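I don't trust a town that sells you a pass before it shows you a street.

Kornivance sold me one at the bus stop. The Winter Open Days ticket covers the old quarter, the salt museum, the cable car and something called the Hellino Experience, and the woman in the booth told me I would save money. I did the math later on a bench. I had saved nothing, and the cable car was shut until February.

People rave about this place. "It's like going back in time," a friend wrote to me, and I suppose it is, if the past had a gift shop every few doors and played the same accordion song out of all of them. I walked the main street twice looking for somebody who lived there. The one man I found was Petro Bondarchuk, who has rented rooms on the upper end of it for years, and he was on his way out to buy bread in Didenko, where it's cheaper.

He did let me in to see the rooms. Old brick, low doors, a radiator that knocks. I liked them more than anything the pass got me into.
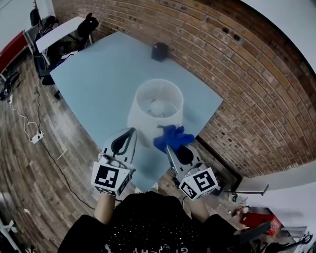 Pale blue tabletop and curved brick wall, Kornivance.

The Hellino Experience is a film. You stand for it. It tells you that 2,758 people once worked the salt pans, and then it tells you again with music. After that comes a corridor of tools behind glass, most with no label, and a door that lets you out into (what else) the shop. I asked the guide where the pans were. She said they'd been filled in for parking.

The salt museum is better, but not by much. It has 74 steps down and the same 74 back up, a fact printed on the ticket as if it were a feature. The air is supposed to be good for your lungs. Mine felt the way they always do after stairs. 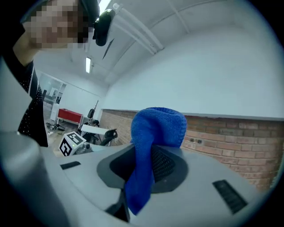
Page 597

I'll give them the soup. There's a counter behind the church in Cudia, one stop down the line, with four stools and a pot of bean soup that costs less than a postcard of the cable car. No accordion. The pass isn't accepted there, and the owner looked at mine with what I took for pity.

Would I go back? The brochure says 100 things to do in Kornivance, and I've done five of them, counting the bench. I might try again when the cable car is running, if somebody else is paying. Take the early bus, skip the booth, and get off at Cudia on the way home. The soup is usually gone by two.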